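Pre-use safety checklist with comments: Plerkinen two-arm laundry folding kit, trial unit at Ultell
14 shares | 6 comments 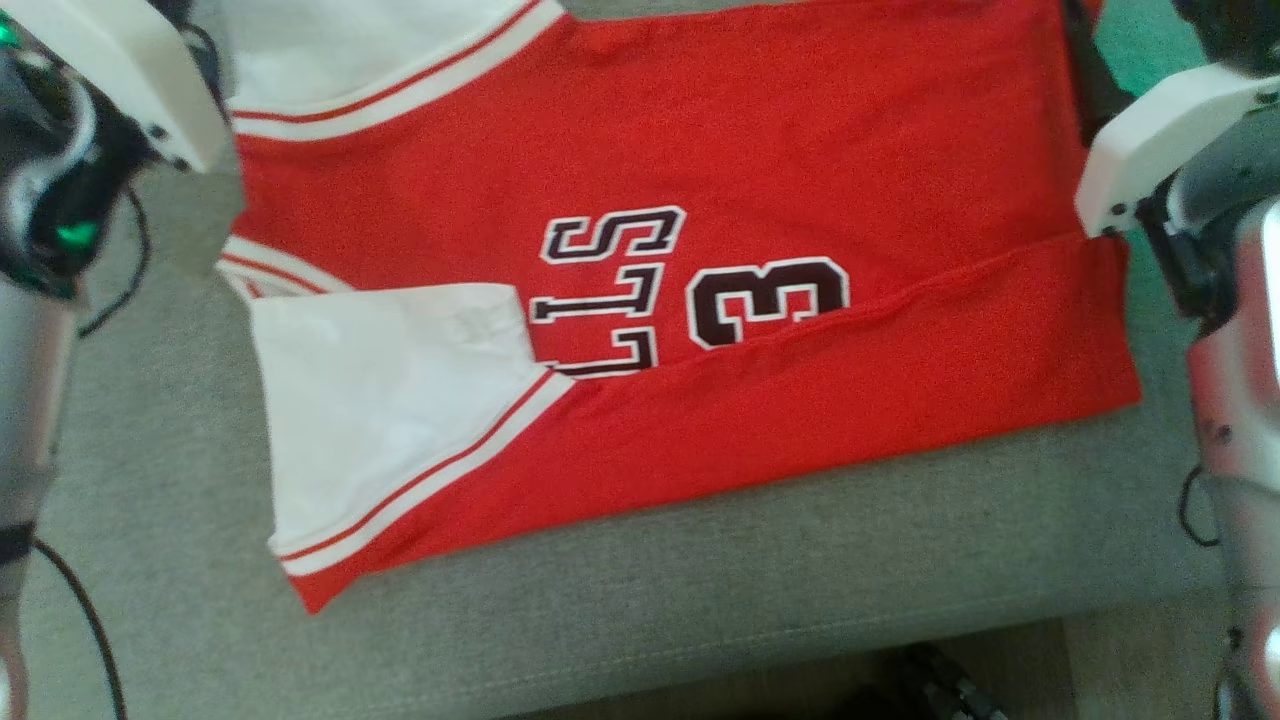
Item 9, soft goods under the arms: red jersey with white trim, part folded, between the two white grippers.

Date of check: Sep 19, 2024
Kit on trial: Plerkinen folding kit, two arms, supplied through Hayat
Site: Ultell, ground floor sorting room
Outcome: passed for supervised use, 2 points to put right

A word before the list. We have the kit on trial until December, and several of you have asked for something plainer than the supplier's booklet, which is very thorough but does rather assume that you fit robots for a living. So I have gone through it all with a cup of tea and rewritten it the way I would explain it to a new starter. Please do the items in order, tick as you go and write in the comments column even when everything is fine, as "fine, same as last time" is useful to whoever comes after you.

SECTION A - BEFORE THE POWER GOES ON

1. Floor clear in the working area and on the way to the stop button.
OK. Do look low down as well as at eye level. Bags and shoes have a way of collecting at the edges of any room where people are busy, and you want a clean step backwards if you need one.

2. Arm mountings tight, no rocking when pushed gently by hand.
OK. Both sides firm. The bolts were marked with paint pen when the kit was fitted, and the marks still line up.

3. Cables: no cuts, no kinks, no strain at the joints.
OK WITH COMMENT. Insulation is sound all the way along on both arms. I would like the loops on the left side held a little closer to the arm, as a loose sleeve or a drawstring could catch in one. Hayat say they will send soft ties free of charge, and I have taken them up on it. Point one to put right.

4. Gripper shells: no cracks, no sharp edges, no missing screws.
OK. Run a thumb round the tips (power off, please!) and then draw an old pair of tights over them. If the tights snag, so will somebody's best blouse. Nothing snagged.

5. Work surface steady, clean and free of pins, staples and stray buttons.
OK. We are using the grey upholstered surface for the trial. The fabric gives a bit of grip, so clothes stay put better than they did on the smooth folding table, and I have grown quite fond of it. It does need going over with a lint roller at the start of each shift.

SECTION B - POWER ON, NOTHING ON THE SURFACE

6. Stop button halts both arms at once.
OK. Tested twice, once with the arms still and once on the move. Please never skip this one, however long the queue of baskets is. The booklet says to test weekly and I am asking for every shift.

7. Indicator lights agree with the status shown on the screen.
OK. Check each arm separately. If a light and the screen disagree, go by whichever is the more worrying and switch off.

8. Start position reached smoothly, without knocking or grinding.
OK. There was a faint tick from the right arm on the first start of the morning and none after that. I have noted it for Hayat, though I am not much troubled by it.

SECTION C - WITH A GARMENT

9. Garment laid within reach of both grippers, with room to spare at the near edge.
OK. I like to use something with big lettering and contrasting trim for this check, and a sports jersey is ideal. You can tell at a glance which part has been turned over, and a skewed fold shows up straight away along the stripes. It does not matter which way up the lettering sits. Sleeveless tops are a fair test too, as the armholes flop about and give the grippers something to think about.

10. No hard or dangling parts on the garment.
OK. Zips closed, belts out, brooches and name badges off. Pockets emptied as well, and I do mean every pocket. The kit has no way of knowing there is a biro in there.

11. Hands kept clear while the arms are live.
NEEDS WORK. Point two, and this one is about us and not the machine. It is the most natural thing in the world to lean in and smooth out a crease, and I have caught myself doing it more than once. Pause first, wait for the arms to settle, then reach in. If you wear a lanyard, tuck it away or take it off.

12. Grip force on the gentle setting.
OK. Setting 30 for cotton and knits, which left no marks on the test pieces. Please leave it alone for now - we have not tried anything higher on printed lettering, and I would hate to find out on a customer's shirt.

SECTION D - SHUTTING DOWN

13. Arms parked, power off at the wall, key back in the cupboard.
OK. Parking takes some 60 seconds, so do allow for it and don't pull the plug to save time.

14. Hours and faults written in the log.
OK. The service visit falls due at 2000 running hours, a long way off for us.

GENERAL REMARKS

I was asked whether I would recommend that we keep it. On safety alone, yes, with the cable ties fitted and everyone in the habit of pausing before they reach in. It is a tidy, well-behaved bit of kit and the stop button does precisely what a stop button should. Whether it earns its floor space is a separate matter, and one I am leaving to the people who do the sums. We are also due a demonstration of the Zuvthorpe model, and I will use this same list for it so that the two can be compared fairly, item by item.

Spare copies of the checklist are in the tray by the door. If you change an item, put the date next to your change and let me know.

COMMENTS (6)

Early shift: Could item 5 mention the lint roller refills? We are down to the last one.

Reply from checklist author: Ordered, thank you. They will be on the shelf above the sink.

Late shift: On item 11, a strip of tape on the floor would help. I never know how far back is far enough.

Reply from checklist author: Lovely idea. I will ask Hayat for the right distance first and then put it down.

Sorting room: Does item 10 cover drawstring hoods? Ours tend to trail.

Reply from checklist author: It does now. Tie them in a loose bow, or leave the hoodies for hand folding until the ties have come.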